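Dridelell Fruit Share - Frequently Asked Questions

How does the fruit share work?

Members pay for a box of seasonal fruit and collect it from one of our pick-up points. We buy from growers as close to Dridelell as we can manage and top up with imported fruit in the lean months. What goes in the box is decided by whoever is buying that week, so you won't know the exact contents until the evening before, when the list goes up on the members' page.

What sizes are there?

Small and large. The small box suits one or two people. The large box suits a household of four, or two people who eat a lot of fruit. Both have the same mix, and the large one has more of each kind. We don't do a medium and have no plans to.

Can I choose what I get?

You can name up to two fruits you never want. We'll replace them with something else from the same delivery. You can't build your own box, as we order in bulk before we know who is collecting.

I have an allergy. Is the box safe for me?

All the fruit is packed in the same room, and we handle kiwi, peaches and strawberries there on most packing days. We can leave a fruit out of your box but we can't promise it hasn't touched the others. If your allergy is severe, please don't join.

Where do I collect?

There are two pick-up points: the side door at Chong, the hardware shop, and the porch at Clisora House. Choose one when you sign up. You can switch by writing to Ratih Tambunan before noon on the day before collection. After that the labels have been printed.

What happens if I'm late?

Boxes stay out until 7 pm. Anything left after that goes to the kitchen at Clisora House and is used for the lunch club. There is no refund for a missed box, but a friend or neighbour can collect for you if they give your surname.

Do I have to bring something to carry it in?

Yes, a bag or basket of your own. The crates stay with us. A shallow, open basket is better for soft fruit than a deep bag, as the bottom layer doesn't get squashed on the way home.

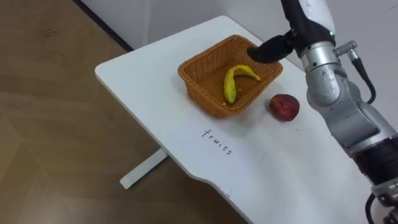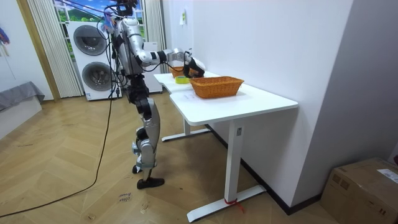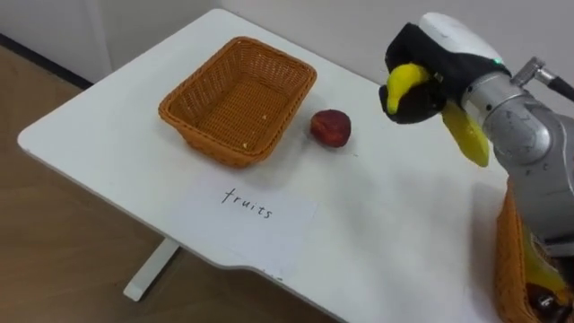
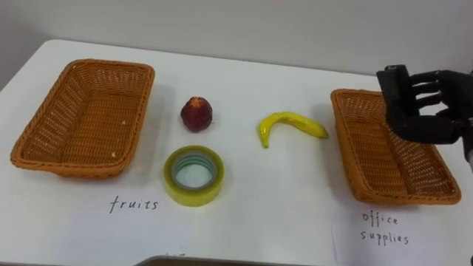

How do I ripen peaches and plums that arrive hard?

Leave them out of the fridge in a single layer, stalk end down, and check them each day by pressing gently near the stalk. For quicker results put them in a paper bag with a banana. Once they give a little they can go in the fridge, where they keep for a few more days.

Should I wash the fruit when I get home?

Wash it just before you eat it. Washed berries in particular go mouldy quickly. Apples and pears don't mind either way, so long as they are dried properly.

Which fruit should be kept apart?

Apples, bananas and ripe pears give off a gas that speeds up everything near them. Keep them away from anything you want to last, including potatoes and salad. Citrus is fine next to most things, but take out any fruit with a soft patch as soon as you spot it - mould travels fast between oranges.

Some of my fruit was bruised. Can I have a replacement?

Tell us on the day of collection and we'll add extra to your next box. A small mark on an apple or a scar on a plum is normal and doesn't count. We buy ungraded fruit on purpose, and that is how we keep the price where it is.

How much notice do I need to give for a holiday?

We need 10 days. You can pause as often as you like, for up to four weeks at a time. If you want to stop for longer, cancel and rejoin when you're back. There is no joining fee, so you lose nothing by doing this.

Is there a waiting list?

At the moment there is, for the large box only. We have 392 members and the cold room won't take many more crates. Places usually come up in November, when some people stop for the winter. We go down the list in order and give you 30 hours to reply before offering the place to the next person.

Do you sell jam?

Hakim Subramaniam makes it from the surplus when there is any. Plum and damson are the usual ones, with marmalade after Christmas. Jars are sold at the Chong pick-up point only, cash preferred. Please bring back clean jars with their lids, but no pickle jars, as the smell never comes out of the lid.

Can I help with packing?

We take on helpers in the summer. A shift runs from 6 am to 10 am and involves a fair amount of lifting. Helpers get a small box free for each shift. Write to Faizal Sutanto and say which mornings you can do.

How do I pay?

By bank transfer or standing order, monthly in advance. We can't take cards. Put your surname in the reference, and if somebody else in the share has the same surname, add your first initial.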